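7. When the garment won't go on the stand

Applies to: Netis two-arm units running the Goldale garment routine
Section maintained by: Dinesh Tripathi
Last revised: 20th April

Section 6 described how the robot hangs a shirt on a coat stand. This section describes what it does instead.

The fault covered here is logged as code 94, "placement not confirmed". In plain terms, both hands have hold of the garment, the garment is near the stand, and the robot has stopped making decisions. It will hold that pose with great patience. Left to itself it times out after 30 seconds and tries again, with the same grip, the same shirt and the same result.

Code 94 is not dangerous on its own. What people do next can be. The incident in August that led to this section being rewritten involved an operator who reached between the arms to help with a sleeve while the retry timer was still running. The left arm resumed on schedule. The operator kept all his fingers and lost a watch strap and a fair bit of colour.

CAUTION: A unit showing code 94 is paused. It is not stopped. Do not put your hands, head, lanyard or coffee between the arms until you have finished step 3.

7.1 Making the unit safe

1. Say "stopping" out loud so that anyone else in the room knows. Yes, even if you feel silly.

2. Press HOLD on the pendant. The status light goes from flashing amber to steady amber. If it keeps flashing, press it again like you mean it. If it still flashes, go straight to the emergency stop and skip to 7.4.

3. Turn the key to MANUAL and take it out. Put it in your pocket. The top of the pendant is not your pocket.

4. Check the cables on the outside of both arms. They hang in loops when the arms are raised, and a loop can catch on a chair back or the stand. Free anything that has snagged before you move either arm.

5. Support the garment from below with one hand. When the grippers open, they open together, and the shirt goes wherever it likes.

6. Select RELEASE BOTH, then confirm. Step back with the garment.

NOTE: Don't pull the garment out of closed grippers. The fingers are stronger than the seams. Goldale's original test wardrobe was 30 shirts and is now considerably fewer.

7.2 Working out what went wrong

Nearly every code 94 comes down to how the cloth was held before it got to the stand. The planner expects a grip on each shoulder seam with the collar facing up. Give it a shirt that has been picked up by a hem, or by a sleeve and some optimism, and it will carry the whole bundle to the stand and present it there.
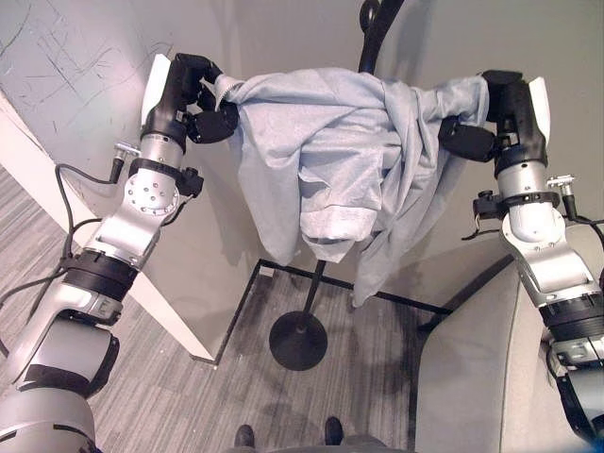
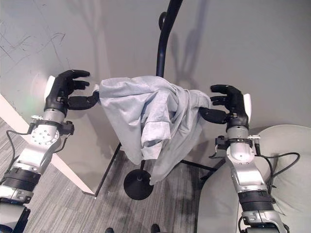

Figures 7-1 and 7-2. Garment bunched between the two hands at the stand, with part of the fabric hanging down toward the base.

Compare what you have with the list below before you clear the fault. Once the log entry is closed the grip data goes with it, and you will be left describing a crumpled shirt to the support desk from memory.

Bunched at one or both hands. The gripper has taken a pinch of several layers. The robot reads this as a firm hold, and it's quite right, but it has no idea where the shoulder is. Go to 7.3, step 1.

Long piece hanging low. A sleeve or the body of the shirt is well below the grip. Treat this as a trip and tangle hazard if it can reach the base of the stand. Go to 7.3, step 1.

Garment draped against the stand but not seated. The arms got the height right and the shape wrong. Go to 7.3, step 4.

Stand has moved. Easy to miss on carpet. If the base is off its mark, the shirt could be held perfectly and still miss. Go to 7.3, step 4.

7.3 Clearing the fault

1. Shake the garment out and look for the collar. Do up the top button if it has one.

2. Lay it flat on the pick-up table, collar away from the robot, both sleeves out to the sides. Smooth out the shoulders with your palm. You don't need to iron it.

3. Run VIEW GRIP POINTS. Two markers should appear on the pendant, one per shoulder. If either marker lands on a cuff, a pocket or the table, repeat step 2.

4. Put the stand back on its mark and give it a gentle push at the top. If it rocks, straighten it or find another one. Check that there's clear floor around the base, including the spot where you plan to stand.

5. Look at the white panels on the backs of the hands. On this set-up they must be flat and clean. Wipe with a dry cloth. Solvent lifts the adhesive, as Gavin Imrie would like everyone to stop rediscovering.

6. Leave the work area, put the key back and select AUTO.

7. Run the routine at reduced speed with your thumb on HOLD. Stay outside the reach of both arms.

8. If the garment seats properly, enter the cause in the log and carry on at normal speed. "Shirt being difficult" is not a cause. We have 4 of those already.

NOTE: After a second code 94 on the same garment, set that garment aside. Soft, stretchy fabrics have a higher failure rate than cotton shirting, and a third attempt mostly teaches you new words.

7.4 If the unit does not respond to HOLD

1. Press the emergency stop. The brakes will lock both arms where they are. The grippers stay closed, so the garment stays put too.

2. Do not try to push the arms apart. You won't win, and the joint covers have pinch points at the wrist and elbow.

3. Cut power at the Skanon isolator on the wall and fit the lockout tag.

4. Keep everyone outside the reach of the arms. A shirt left hanging in mid-air attracts tidy people.

5. Call the Chaudhary service line and read them the serial number from the plate inside the cabinet door. They will ask whether you have tried turning it off and on again. Tell them about the tag.

Do not return the unit to service until the HOLD circuit has been tested and the result signed in the log. A successful shirt does not count as a test.

7.5 Retry timer

The automatic retry can be switched off under SETTINGS > MOTION > ON FAULT. Since the August incident we ask all sites to set this to WAIT FOR OPERATOR. Units updated after that date ship with it set this way, but a factory reset puts the old value back, so check it after every reset and write your initials on the sheet in the cabinet.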